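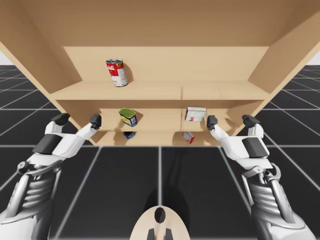 Maltivell shelf-reach episodes, fault subset

The fault covered by this data card is a joint offset error in the simulated left arm, which made the gripper close short of the item it was sent to. It affects 341 of the 584 episodes in the shelf-reach set. All of them use the same stage, a wooden shelving unit on a black grid floor with a two-armed robot in front of it, and in the starting pose both hands are open and empty, one towards each side of the unit. The red and white can on the upper board was the target in most of the bad episodes, as it needs the longest reach.

What went wrong

A change to the robot model in September moved the left wrist frame but left the controller's copy of it as it was. The planner and the simulator then disagreed about where the fingertips were. On low targets the difference was small and grasps often went through. On high targets the fingers closed on air or pushed the item backwards. The success check only tested whether the gripper had closed, so failed grasps were logged as good ones.

Marilou Lacson found the error while replaying episodes for the Clerkham trial. A policy trained on the set had started closing its left hand early on every shelf.

What is in this release

Both good and bad episodes are included. Each has joint positions, commanded positions, rendered views, item poses and two labels:

success_old: the original label, kept for comparison
success_pose: true if the item was lifted and held for 80 frames

Use success_pose for training. Episodes with the wrong wrist frame have offset_fault set to true. The right arm is not affected, but right-arm episodes recorded in the same batches carry the flag as well - filter on the arm field if you want them back.

Known problems

Item poses in batch 2 were saved before the physics had settled. Some items sink slightly into the board on the first frame. We have not corrected this.

Collision logging was off in the Yaman batches, so contact with the side panels is not recorded there. Do not use them to judge whether a motion is safe on a real arm.

Version

November 2025, first release with fault labels. Maintained by the Markuvo simulation group. Please report wrong labels with the episode number and the batch name.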